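報道関係各位

Grornex、ブランホルム音楽学校の増築棟に陶製ルーバー「Stivau」を納入
中庭側の外壁、取り付け完了。11月から使用開始

外装材メーカーのGrornexは、ブランホルム(Branholm)音楽学校の増築棟に、陶製の外装ルーバー「Stivau」を納入しました。設計はSandhu設計事務所。中庭に面した壁の全面。取り付けは終わっていて、残るは足場の解体と足元の砂利敷きのみ。11月に使用開始の予定です。

増築棟は地上2階建て。1階に合奏室と楽器庫、上の階に個人練習室が並びます。既存校舎は煉瓦造の古い建物で、渡り廊下でつながる形。道路側からはほとんど見えません。門をくぐって中庭に入ると、正面に出てくる。そういう建ち方です。

今回納入したStivauは、押出成形した粘土を焼いた中空の棒材で、断面は角の丸い長方形。見付けは80ミリ。アルミの下地に金物で引っ掛けて、縦向きに並べていきます。取り付けの間隔は標準で200ミリ。ブランホルムではこの標準間隔をそのまま使い、棒の向きだけを場所によって変えました。練習室の窓の前は壁に対してほぼ直角、階段室の前は斜め、楽器庫の前はいちばん寝かせてあります。楽器庫は直射日光を嫌うので。

同じ棒、同じ間隔、違うのは角度だけ。見る位置で壁の詰まり具合が変わります。中庭を歩くと、開いていた壁が閉じて、また開く。午後の光だとかなりはっきり出ます。曇りの日はおとなしい。

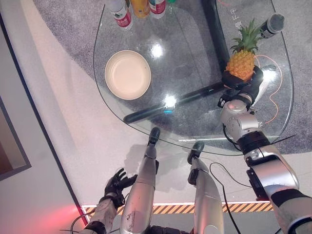
写真提供:Grornex広報室

釉薬は2色です。ひとつは既存校舎の煉瓦に寄せた赤茶、もうひとつは目地のモルタルに近い灰白。どちらも艶を抑えた仕上げで、棒の正面と側面で塗り分けてあります。正面が灰白、側面が赤茶。まっすぐ向き合うと白っぽい壁、横から見ると煉瓦と続いて見える壁になります。塗り分けの境目は角の丸みの途中。ここが工場としてはいちばん手間のかかったところでした。マスキングのテープを丸みに沿わせて貼ると、どうしても端が浮く。浮いたところに釉薬が回り込む。試作の段階では焼き上がるたびに境目が揺れて、Sandhu側からは何度も差し戻しがありました。

最終的には、棒を回しながら吹き付ける治具を工場で作り、テープをやめています。境目はきっちりした線にはなりません。少しにじみます。にじみ幅の許容範囲を設計側と決めて、限度見本を双方で一本ずつ保管。現場での受け入れ検査もこの見本と並べて行いました。

Sandhu設計事務所の設計担当、ティブルシオ・バレラ(Tiburcio Varela)のコメント。

「最初の案は金属でした。模型も作ったし、見積もりも取った。ただ、既存の煉瓦の横に置くと、どうしても硬い。学校の人たちと中庭で原寸の見本を立ててみて、その日の夕方には焼き物で行こうという話になりました。煉瓦と同じ土である必要はないけれど、焼いたものの隣には焼いたものがいい。単純な話です。境目のにじみは、はじめは嫌でした。いまは気に入っています」

原寸見本は中庭の隅に、冬を越すまで立てたままにしてありました。凍害と汚れの確認のため。雨だれの跡がどこに付くかもこの見本で見ています。棒の下端に水切りの溝を入れる変更は、このとき決まりました。図面上は小さな溝ですが、押出の口金を作り直す必要があり、工程に響いたのは事実です。口金の再製作は社内で対応しました。

音について

音楽学校なので、音の話を少し。Stivauは吸音材ではありません。外壁の遮音はルーバーの裏側にある躯体と窓でとっています。ルーバーに期待されていたのは、中庭の反響をやわらげること。既存校舎の壁が平らで、増築棟の壁も平らにすると、向き合った面の間で音が往復します。手を叩くと、びりびりと尾を引く、あれです。

棒の角度が場所ごとに違うので、音の返り方もばらけます。Sandhuと学校側の立ち会いで、足場が一部外れた段階で試奏を行いました。金管のグループが中庭の真ん中に立って、しばらく吹いてもらっています。数値の測定は使用開始後、中庭の仕上げが済んでからの予定。結果がまとまりましたら別途お知らせします。現段階で性能値としてお出しできるものはありません。

気にされていた点がもうひとつ。風で鳴らないか。中空の棒なので、端が開いていると笛になります。端部はすべて焼成済みの小口蓋で塞ぎ、下側にだけ結露水を逃がす小さな穴を残しました。棒と金物のあいだには緩衝材を挟んでいて、かたかた鳴るのを防いでいます。風の強い時期に見本で聞いた限り、気になる音は確認されていません。練習室の中からも確認済み。

学校側の施設担当、ナサレノ・セラ(Nazareno Serra)のコメント。

「うちは耳のうるさい人間ばかりです。壁が鳴ったら、音程まで報告が来ます。見本の段階で風の日に窓を開けて聞きました。大丈夫でした。あとは掃除ですね。脚立で届く範囲は自分たちでやりますが、上のほうをどうするかは最後まで相談が続きました」

清掃とメンテナンス

上の相談の結果、棒は一本ずつ外せる仕様になっています。上側の金物がばね式で、専用の工具で押し下げると棒が手前に倒れる。下側は載せてあるだけです。ルーバーを外せば裏の窓ガラスにも手が届くので、窓拭きのために足場を組む必要はありません。高所作業車は中庭に入れないため(門の幅が足りない)、この点は設計の早い段階から条件に入っていました。

外した棒の予備は学校の地下倉庫に保管。両方の角の欠けやすい箇所について、補修用の釉薬色のタッチアップ材もあわせて納めています。欠けが大きい場合は交換。交換品は同じ口金、同じ調合で焼きますが、焼き物ですので色の振れはあります。振れの範囲は限度見本でご確認くだい。

日常の清掃は水洗いで十分です。中性洗剤は可、酸性の洗剤は金物側に影響が出るため不可。高圧洗浄機は、距離をとれば使えます。鳥の巣についても質問をいただきました。寝かせた角度の部分、つまり楽器庫の前は、棒と棒の隙間が狭く、大きな鳥は入れません。小さい鳥は、来るかもしれません。裏側に細い網を張る案もありましたが、窓からの見え方が悪くなるため見送り。様子を見て、という結論です。

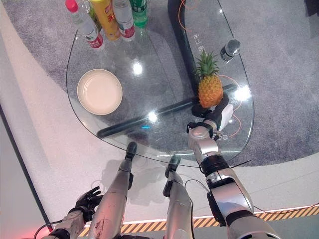
施工の経過

下地の取り付けは増築棟の屋根防水が終わってすぐに開始しました。縦のアルミ材を先に建て、そこに角度の異なる受け金物を固定していく手順。受け金物は角度ごとに型が違い、見た目がよく似ています。現場では取り違えが起きやすいので、工場出荷の時点で角度別に箱を分け、箱の側面に取り付け位置の立面図を貼りました。それでも初めの数日は取り違えあり。以後は金物そのものに刻印を入れる方式に切り替え、取り違えはなくなっています。刻印は次の案件からも標準とします。

既存校舎との取り合いは難所でした。煉瓦の壁が、図面よりもだいぶ傾いている。古い建物ですから不思議はありません。ただ、渡り廊下の脇でルーバーの最後の一本が煉瓦と隣り合うので、そのままだと隙間が下に向かって開いていくのが目に付きます。煉瓦に合わせて棒を傾けるか、垂直のまま行くか。現場で両方を仮止めして、離れて見て、垂直に決定。隙間には煉瓦側に細い見切りを入れ、そちらで傾きを吸収しました。

取り付け工事を指揮した現場責任者、ファウスティーノ・バウティスタ(Faustino Bautista)のコメント。

「棒は重くないんです。中が空洞だから。ひとりで持てる。ただ長いので、足場の中で向きを変えるのが大変でした。下の階の分は中庭から直接入れて、上は足場の妻側から差し込む。順番を間違えると抜けなくなる。パズルですよ。割ったのは、まあ、ありましたけど、予備の範囲です。授業中は大きい音を出せない約束だったので、穴あけは朝のうちに済ませて、授業が始まったら棒を掛ける。この時間割りは学校の先生と一緒に組みました」

試験の期間中は工事自体を止めています。工程表には最初から入っていた休止ですが、口金の再製作による遅れと重なったため、結果として待ち時間が短く感じられた、とは現場の談。屋外の資材置き場は中庭の一角のみで、納品は小分けにしました。トラックの台数は増えましたが、生徒の通り道は塞がずに済んでいます。

梱包材について。棒の間に挟む緩衝材は段ボールの成形品で、回収して工場に戻し、次の便で再使用しました。木枠も同様です。濡れて使えなくなった分を除いて、ほぼ最後まで同じ梱包材が往復したことになります。

製品について

Stivauは、当社が外装向けに展開している陶製ルーバーの名称です。原料の粘土は工場に近い採取場のもの。押し出し、乾燥、施釉、焼成、切断、検査まで一か所の工場で行っています。焼成後に長さを切りそろえるため、寸法の振れは小さく、現場での調整は金物の遊びの範囲に収まります。

乾燥には時間をかけています。急ぐと反る。長い棒ほど反る。ブランホルム向けの棒は既存の製品群より長く、乾燥棚の支え方から見直しました。従来は両端と中央で受けていたものを、全長で受ける溝付きの台に変更。台の溝は棒の断面に合わせてあり、途中で一度、上下を返します。返す作業は手で行います。乾ききる前の棒はまだ柔らかさが残っていて、指の跡が付きやすい。跡が付いたものは崩して土に戻し、もう一度押し出します。

断面形状、釉薬の色、取り付け角度は案件ごとに変更可能。間隔も変えられますが、下地材の寸法が変わるため、早めのご相談をお願いしています。室内での使用実績もあり、間仕切りや天井に使われた例では、外装用より軽い断面を選んでいただいています。

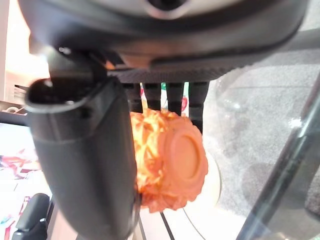 断面を軽くすると小口蓋の形も変わるので、室内向けは別の部品表になります。カタログでは外装用と室内用を同じページに載せていたため、問い合わせの際に混同が多く、次の版から分けます。現行版をお持ちの設計事務所の方は、部品番号の末尾をお確かめのうえご連絡ください。末尾の文字が外装と室内の区別です。ブランホルムで使用したのは外装用で、下端の水切り溝が付いた新しい口金のもの。溝付きは今後、縦使いの標準品に加わります。横使いには溝は不要で、従来品のままです。

製品開発を担当するエリセオ・アギーレ(Eliseo Aguirre)のコメント。

「水切りの溝は、言われてみれば当たり前の形で、どうして最初から付いていなかったのかと聞かれると困ります。横使いから始まった製品なので。縦にして冬を越させてみたら、下端に水が残って、そこだけ汚れが濃くなった。見本を立てっぱなしにしてくれた学校に感謝しています。工場の中の試験では、あの汚れは出ませんでした。今後は工場の裏にも見本を立てておくことにします」

釉薬の塗り分けについても、受注対応を開始します。回転式の吹き付け治具を増設中で、準備が整い次第。色の組み合わせは制限なしと言いたいところですが、焼成温度の近いものどうしに限られます。相性の一覧は営業担当からお渡しできます。見本焼きには乾燥の期間が含まれるため、すぐにはお出しできません。余裕をもってお申し込みください。

夜間の見え方

照明計画はSandhu設計事務所によるもの。ルーバーに直接当てる投光器は付けていません。練習室の明かりがそのまま漏れてくるだけ。使っている部屋だけが灯り、使っていない部屋の前は暗い。廊下側の足元灯が棒の裏をかすかに照らすので、真っ暗にはなりません。

近隣は住宅地です。計画の説明会では、夜遅くまで明るいのは困るという声がありました。棒が直角に立っている練習室の前でも、斜めの位置からは窓がほとんど隠れるため、隣家の側に光が抜ける量は限られます。練習室の利用は夜の決まった時刻まで。それ以降は学校側で消灯します。

今後の予定

足場の解体がこのあとすぐ。続いて中庭の舗装の復旧、壁の足元の砂利敷き、植栽。既存の木は工事中も残してあり、根元の養生をこれから外します。学校への引き渡し後、11月の使用開始にあわせて生徒による小さな演奏会が合奏室で開かれます。一般公開の有無は学校から案内があるとのことです。

報道関係者向けの現場見学は、足場解体後に受け付けます。授業のある建物ですので、見学できるのは中庭と合奏室まで。練習室の中は、生徒が使っていない時間に限りご案内します。撮影の際、生徒が写り込む場合は学校の許可が必要です。三脚は中庭のみ可。集合は正門脇、午前の授業が終わってからになります。車での来場はご遠慮ください、駐車場がありません。

設計者向けの見学も別枠で検討中。限度見本と、割れた棒の断面をお見せできます。断面は案外好評で、展示会でも皆さんここを触っていかれます。こちらは人数がまとまってから日程を決めますので、ご興味のある方は先にご連絡だけいただけますと助かりまます。

当社の代表、ベント・ビスゴー(Bent Bisgaard)のコメント。

「中庭の壁なので、通りを歩く人の目には入りません。毎日見るのは生徒と先生です。楽器を抱えて雨の中を走って渡る人たちの、横にある壁。そういう仕事をいただけてうれしく思います。工期の面ではSandhuの皆さんと学校にご心配をおかけしました。口金の件は当社の見込みが甘かった。待っていただいたことに、あらためてお礼を申し上げます」

建物概要

名称:ブランホルム音楽学校 増築棟
用途:学校(合奏室、個人練習室、楽器庫)
階数:地上2階
設計:Sandhu設計事務所
外装ルーバー製造・供給:Grornex
使用製品:Stivau 外装用、縦使い、水切り溝付き
見付け寸法:80ミリ
取り付け間隔:200ミリ
仕上げ:施釉、2色塗り分け(灰白/赤茶)
使用開始:11月予定

Grornexについて

Grornexは陶製外装材の製造会社です。煉瓦と屋根瓦の工場として始まり、現在は外装ルーバー、外壁パネル、特注の役物を手がけています。学校、図書館、集合住宅、駅舎など、改修や増築の案件が多く、既存の焼き物に色を合わせる調合を得意としています。古い煉瓦の欠片をお送りいただければ、近い色の見本を焼いてお返しします。欠片は小さくて構いませんが、表面の残っているものをお願いします。

お問い合わせ

本リリースに関するお問い合わせは、Grornex広報室まで。画像データと立面図はご請求に応じてお送りします。掲載の際は提供元の表記をお願いします。図面の著作権はSandhu設計事務所にありますので、転載は同事務所の承諾を得てからにしてください。学校の運営や演奏会に関することは、ブランホルム音楽学校の事務室へ直接お願いいたします。

以上

追記:先にお送りした速報版で、棒の正面と側面の色が逆に記載されていました。正面が灰白、側面が赤茶です。速報版をもとに原稿を準備されている方は、お手数ですが差し替えをお願いします。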